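Waterfall photos at Loltano keep coming out white. What am I doing wrong?

Asked by Declan Oakley, 4th November
14 comments

I went to the lower falls at Loltano in April and I'm going back next spring, so I'd like to get it right this time. I took 367 pictures over two mornings and I have kept nine. In nearly all the others the water is a solid white patch with no detail, and if I darken the picture on the computer the patch just goes grey. The rocks on either side look fine, or a bit dark.

I was using the camera's landscape mode on the first morning and aperture priority at f/16 on the second. ISO was on auto. I have a decent tripod and I hired a polarising filter from the shop in Stusolgate, but I couldn't see that it did anything, so I took it off after an hour.

I got to the viewing platform at ten both days, as that's when the first bus from Stusolgate arrives. By then the sun was on the top half of the falls. Both days were clear.

Things I would like to know:

Is f/16 the right setting for that smooth look?
Do I need a neutral density filter as well as the polariser?
Is there anywhere to stand other than the platform?

I shoot JPEG. I have tried raw but the files fill the card up.

marshwiggler
23 people found this helpful

Your main trouble is the sun. At ten in April the light comes over the east shoulder of the gorge and lands on the upper fall while the pool is still in shade. The difference between the two is more than most cameras can record in one go, and when the camera sees all that dark rock it brightens everything, so the water goes. Once it has gone in a JPEG you can't bring it back, which is why yours turned grey.

The answer is to go when there is no sun on the water. That means either an overcast day or being there early. The bus won't get you there early, but there is a car park at the top of the mill lane and it opens at six. It's a walk of 870 metres from there to the platform, the last part on steps, and they are slippery in the morning. From first light until a little after eight the whole fall is in shade. I have had good pictures in drizzle too. You just need to keep wiping the filter.

As for f/16, it is usable but I would stop at f/11. On most lenses the picture starts to go soft past that. What gives you the smooth water is the shutter speed, and the aperture is only one way to get at it. For Loltano I like something between a quarter of a second and a second. Longer than that and the water loses its shape and looks like fog. The lower fall is quite broken up by ledges and it is nicer if you can still see them.

Take the ISO off auto and set it to 100. With auto on, the camera may have been raising it and giving you a faster shutter than you wanted, which defeats the point of the small aperture. Then turn on the highlight warning if you have one (it's usually called "highlights" in the playback menu) and take a test shot. If the water blinks, dial in minus one on the exposure compensation and try again. Small bright spots blinking on the spray don't matter. A whole column of water does.
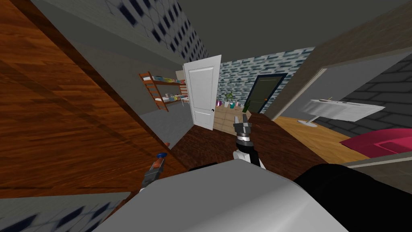 Render: Grusovus

The polariser was probably working and you didn't notice. You have to turn the front ring while looking through the viewfinder, and it helps to look at the wet rocks and leaves and ignore the sky. As you turn it the shine comes off the stone and the colour underneath comes up — at Loltano the rock is a dark reddish brown when you take the glare away. It also costs you a stop or two of light, so in the early morning you won't need a neutral density filter at all. I would only buy one if you are set on going in the middle of the day, and even then it won't fix the contrast.

Shoot raw as well as JPEG for this. Cards are cheap now, and you could take a lot fewer pictures than 367 in two mornings. Once the tripod is set up I might take fifteen of one view with different shutter speeds, then move.

Where to stand: the platform is fine for the whole fall. For the lower ledges go back up the steps to the second bend, where there is a flat rock behind the handrail. Stay behind the rail. You can get a tripod between the posts if you fold one leg in.

Pennyroyal_K
6 people found this helpful

Agree about the cloud. I live near Stusolgate and I don't bother going on sunny days, except in winter when the sun doesn't reach into the gorge anyway.

I would add that the flow makes a big difference. In April it depends on how much rain there has been the week before. If the river is in flood the fall is one big brown and white sheet and there is not much you can do with it. Two or three days after heavy rain is best. The café at the bus stop will tell you how it looks if you ring them.

Take a lens hood and a couple of dry cloths. The platform gets spray when the wind is from the north and you won't always see the drops on the filter until you get home.

I don't agree about the shutter speed though, I like two or three seconds. Matter of taste.

tobyfell
1 person found this helpful

Have you tried Ulloa instead? Smaller waterfall but hardly anyone there and you can park next to it. I paid over 2,000 for my camera and the phone pictures from Ulloa came out better, so I wouldn't worry too much about settings.

Declan Oakley
Reply to marshwiggler

Thanks, that's very clear. I didn't know about the ring on the polariser, I had just screwed it on and left it. I didn't know about the car park either, so I will hire a car for one of the days and keep the other free in case of sun.

I've found the highlight warning. I went through the old pictures with it on and the water is blinking in nearly every one of them. The nine I kept are mostly from a few minutes when a cloud went over.

Will the hired tripod legs from the shop fit between the posts, or are they too wide? Mine is going back for a repair and may not be ready.

marshwiggler
Reply to Declan Oakley
2 people found this helpful

I haven't used theirs. The gap is a bit wider than my boot is long, if that helps. Ask them for one without the centre brace, as the brace stops you folding a single leg in.

Share this thread (8)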